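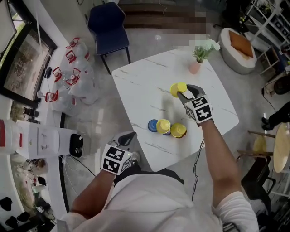 Pose jumps when the marker cube turns edge-on
Forum: Tracking and Perception

wobblyshelf
13 Oct 2024
Hello all, and sorry in advance for the length of this. I'm working on the cup stacking set with the handheld grippers, and I've been replaying the tracks through Govus before any of it goes near training. Most of it is lovely! The trouble comes when the wrist rolls and the head camera sees mainly one face of the cube – the orientation flips for a few frames and then flips back, so on replay the gripper seems to nod with a cup in its fingers. Out of 643 episodes I have 30 with at least one flip. Would you smooth it, or throw those episodes out?

marrowfat
Please don't smooth it, I beg you. A flip is a wrong answer, and a filter just spreads the wrong answer over its neighbours. With one flat face there are two poses that fit the corners nearly as well as each other. Ask the solver for both, and keep whichever sits closer to the previous frame.

tinlidpete
I'd go the other way, I'm afraid. "Closer to the previous frame" is fine until the previous frame was the bad one, and then you're stuck on the wrong side for ages. We did that at Brurkero all through January and regretted it. Drop the 30 and get on with your life – you'd still have 613.

marrowfat
Fair point about getting stuck, but those will be the episodes with the most wrist roll in them. Bin them and the policy hardly sees a rolled wrist at all. Run it forwards and backwards and compare, that catches the sticking.

wobblyshelf
Oh, that's a good thought, both directions. I tried it on one long episode over lunch (3609 frames, bless it) and the two passes disagree on 13 frames, all while a cup is up in the air. Would you fill those in or mask them?

marrowfat
Mask them in the loss, and leave the images alone.

tinlidpete
Mask, yes, we agree on that much. I'd still check the cube size in your Curnirby config, mine was a millimetre out and it made everything worse.

wobblyshelf
Will measure it tomorrow with the good calipers. Thank you both, very kind of you!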